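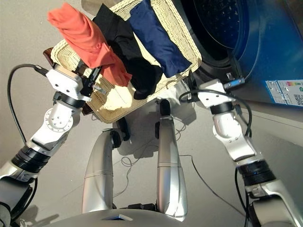 Healthy and Unhealthy Relationships
Session 3 handout: Money, keys and phones

Tutor: Urszula Adamczyk
Windale Adult Learning, Room 50

Last week we did jealousy, and several of you stayed behind to argue with me in the car park. Good. This week is drier, and in my experience it matters more.

1. What we mean by control

Control in a couple seldom arrives wearing a cape. It usually turns up as an offer to help. He'll look after the bills, you hate bills. She'll keep your passport with hers so it doesn't get lost. For the purposes of this course, control means one adult deciding things that belong to another adult, over and over, with a cost attached to saying no.

The cost is the part to look for. Plenty of couples have one person who does all the banking, because the other would sooner eat the statements. If the second person can ask to see the account on a wet afternoon and gets a password and a shrug, fine. If they get three days of silence, write that down.

2. The Luvov case (read before the session)

Mrs Luvov earns her own wage, which goes into an account in her husband's name. He gives her 80 pounds a week for food and wants the receipts. When her sister visits he is charming and does the cooking. In October she finds he has taken out a loan of 833 pounds and put her name on the form.

Questions for pairs:
At what point would you, as the sister, have said something?
What would you have said? Actual words, please. "I'd be supportive" is not a sentence anyone has ever spoken aloud over a cup of tea.
What might Mrs Luvov say back in his defence?

3. Phones

Sharing your location with a partner is common and often harmless. Ask who suggested it, whether it goes both ways, and what happens when it gets switched off. A flat battery should not need an alibi.

4. Raising it with a friend

Pick a time when the partner is out, and keep it off text, as messages get read. Say what you saw and leave the diagnosis at home – "he answered for you twice at lunch" is hard to argue with, whereas "he's a narcissist" will be argued with until the pudding. Then stop talking. Expect to be told you're wrong, and ring her next week anyway.

Do not set deadlines or make her choose.

5. Reading

Subramaniam, chapter 3. Skip the diagram, it confuses everyone including me. The Hanunport leaflet on joint accounts is on the table by the door.

Written task: one page on a time you kept quiet and wish you hadn't, or the reverse. Change the names. Due 4/19/24, on paper, to me and not to the front desk, who read them.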